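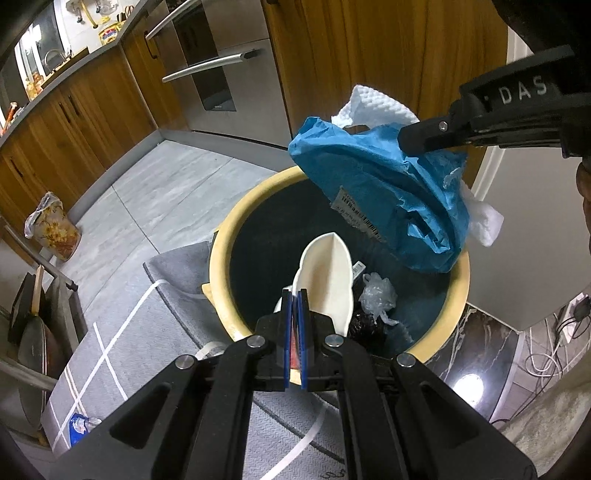 Urow opens a service bench for hand-held grippers in Cokcombe

Category: News & Press
11 shares | 2 comments
Search this site... Go

COKCOMBE, September – I've been wanting to tell people this for months, so please forgive the excitement! Urow now has its own service bench for hand-held gripper pairs, and from this month any team that uses them can send theirs in to us.

I'm Noemi Quintanilla and I run the bench with Kiran Nishad. Most of what comes through our door has been doing kitchen jobs, like holding a crumpled mailer bag over the bin and letting go. It sounds easy, but torn plastic and sticky labels are hard on fingertips, and a pivot screw that has worked a little loose will make the two tips close out of line (you feel it in your hand long before you see it).

So what do we do with a pair? Kiran wipes the linkage arms down first and checks every pivot screw by hand. Then we look at the strips on the fingertips, change any that have started to lift, and close the tips very slowly against a strip of paper. If the paper slips on one side, back it goes. Last of all I run the pair for 800 open-and-close cycles, and the screws get checked again – I won't sign it off before that.

We carried out the first full service for Rudomard, whose team had been putting up with a stiff left arm since spring. "I'd got so used to squeezing harder that I thought it was me," said Floor Segers of Rudomard. "It came back in two days and I kept over-closing it!"

In between services, please do the small things. Wipe the tips at the end of a session, keep oil well away from the strips, and don't tighten a pivot screw until it stops moving freely. Kobe Kuipers has written all this up on a card, and we pop one in every return box.

Spare fingertip strips come from Yazzie and we keep them in stock. To book a pair in, ring the Cokcombe workshop and ask for Geert Peeters. The phone is on from 9 in the morning, and he'll want to know which joint feels wrong.

Filed under: Workshop, Servicing, Grippers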